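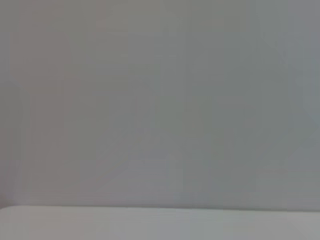

Plain gray surface with a thin dark line along its lower edge.

How to Clean and Repaint a Gray Interior Wall

Kurian Housing Services, Resident Guidance

This guide applies to residents of the Pornulska and Kindumura buildings who have received written approval to repaint a room in their home. It covers interior walls finished in flat or eggshell paint. It does not cover bathrooms, stairwells, or any wall shared with a mechanical room.

Before You Begin

Check your approval letter. The letter lists the rooms you may paint and the colors you may use. The standard wall color in both buildings is Umlow Gray, held at the maintenance desk under stock number 1249. The trim color is one shade lighter and is held under stock number 297. Residents who wish to use another color must ask for it separately, and a decision may take up to 30 days.

Do not sand or scrape any painted surface in a unit that is marked "restricted" on the letter. Contact the maintenance desk instead. Older paint may contain lead and must be tested by a qualified person.

What You Will Need

Mild dish soap and two buckets
Soft sponges and clean, lint-free cloths
Painter's tape
Drop cloths — canvas is preferred, as plastic becomes slippery underfoot
Lightweight spackling compound and a putty knife
Fine sandpaper or a sanding sponge
Stain-blocking primer
An angled brush for edges
A roller with a short nap cover, a tray, and an extension pole
A stepladder in good condition

Step 1. Clear and Protect the Room

Move furniture to the center of the room and cover it. Take down pictures, curtain rods, and shelf brackets. Switch off power to the room at the panel, confirm that it is off, and remove outlet and switch covers. Keep the screws with the covers in a labeled bag. Lay drop cloths along the full length of the wall and tape down the edges. Use daylight or a battery lamp while the power is off.

Step 2. Wash the Wall

Add a small amount of dish soap to warm water. Fill the second bucket with clean water for rinsing. Wring the sponge well before it touches the wall, particularly near outlets. Begin at the bottom and work upward, which limits streaking, then rinse from the top down. Kitchen walls may need a second wash to remove grease. Allow the wall to dry overnight.

Washing alone is sometimes enough. If the wall looks even once it is dry, repainting may be put off, and the approval letter remains valid until the end of December.

Step 3. Repair Small Holes and Dents

Press spackling compound into each hole with the putty knife and draw the blade flat across the surface. Deeper holes should be filled in thin layers, with drying time between them. When the repair is hard, sand it lightly and wipe away the dust with a damp cloth. Cracks that are wider than a coin's edge, or that return after filling, must be reported and should not be painted over.

Step 4. Prime Where Needed

Apply primer to every repaired spot and to any stain that remained after washing. Water marks should be reported before they are primed, so that the source can be found. A full coat of primer is required only when the existing color is much darker than the new one.

Step 5. Apply the First Coat

Stir the paint thoroughly. If more than one can is needed for a room, pour the cans together into a large pail and mix them, as small differences between cans can show on a finished wall. Brush a narrow band along the ceiling, corners, and trim. Roll the main area before that band dries. Work in sections from the top of the wall to the bottom, and overlap each pass slightly.

Keep windows open where the weather allows. Do not use a heater to speed drying.

Step 6. Apply the Second Coat

Wait for the period stated on the can. Gray paint often appears patchy after one coat and should be judged only after 2 coats are fully dry. View the wall from several points in the room — under daylight and again under lamps — before deciding whether a touch-up is needed.

Step 7. Finish and Clean Up

Remove tape while the last coat is still slightly soft, pulling it back slowly at an angle. Wash brushes and rollers used with water-based paint in the utility sink. Paint must never be poured into a drain. Return unused paint, with the lid sealed, to the maintenance desk. Replace the outlet and switch covers before restoring power.

Last reviewed: Tue 28 April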